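Notes from the Bedham Repair Café newsletter
10 November 2020

Will a robot ever tidy up after us?

Those of you who came along in August, when we could still sit outside with a flask and a folding chair each, will remember that the conversation drifted, as it so often does, from Fidelina's broken toaster to the larger question of why, in this day and age, there isn't a machine that will simply clear the table. I promised to look into it. It has taken me rather longer than I meant, partly because of the allotment and partly because the subject turned out to be a good deal more interesting than I expected, so do put the kettle on.

I started with Brândușa Grecu, who many of you know from the sewing machine bench and who spends her working week on robot arms at Kasik. She was kind enough to talk to me for the best part of an evening over a rather crackly line, and I came away with four pages of notes, not all of them legible.

Her short answer is "not yet, and not in your kitchen". A robot in a factory can pick up the same part from the same spot all day long and never grumble. Ask it to put away a child's toys, though, and it has to work out what each thing is, where its edges are, how hard to squeeze and where it ought to go, and all of that changes the moment somebody moves a cup. We do it while listening to the wireless and thinking about supper. Brândușa says her own arm at work can be thrown by a tea towel, and she said it quite fondly, the way you might speak of a dog that won't walk past a certain gate.

What surprised me most was how much of the practising is done inside a computer. A room and a table are drawn up, a pretend arm is put to work on them, and it can make its mistakes there as often as it likes, with no crockery to sweep up afterwards (I can think of one or two people in my own family who would have benefited). The jobs are small ones: pick up this block, put it there, leave the other things alone.

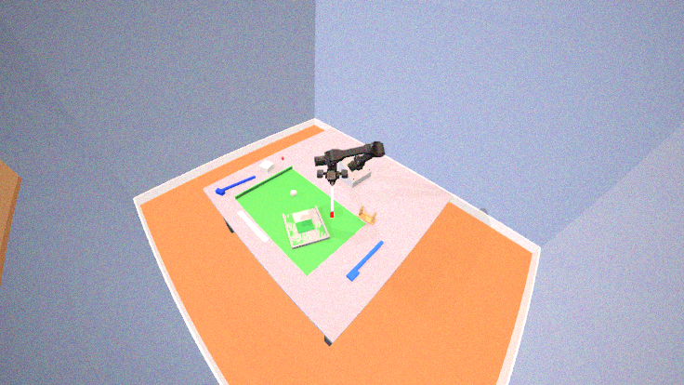 A simulated tabletop, with the robot arm reaching over towards the red block on the green mat.

I must say I found it oddly soothing to look at, all those bright colours and not a crumb anywhere, and there lies one of the difficulties. Brândușa explained that a skill learnt in a drawn room doesn't always survive the trip to a real one. Real tables wobble. Real light comes in sideways at teatime and bounces off the butter dish. A block in the computer weighs what it is told to weigh, while the things in my kitchen drawer are sticky, bent or tangled up with string. People in her line of work spend a great deal of effort on making the practice rooms more awkward, changing the colours and shifting things about, so that the real world comes as less of a shock.

I asked her about laundry, of course, because everybody does. She laughed for quite a while. Folding a shirt is apparently a dreadful problem, as a shirt never lies the same way twice, and she would sooner be asked to make a robot that stacks plates. Loading the dishwasher she puts somewhere in between. She wouldn't give me a date for any of it, however I phrased the question, though she did allow that fetching and carrying in shops and warehouses will come along a good deal sooner than anything involving my airing cupboard.

Fidelina, when I passed all this on, said she would settle for a machine that could find the lid that goes with the tub. I have put that to Brândușa and await her reply.

She has also offered to give us a talk by video one evening, with time for questions, and will show some of the arm's better efforts as well as a few of its worst. It would last 60 minutes at most. If you would like to join in, please drop me a line or put a note through the door at number 9, and I will send round the details once we have settled on an evening. Anyone who needs a hand getting the video call to work should say so too, and we can go through it together on the telephone beforehand.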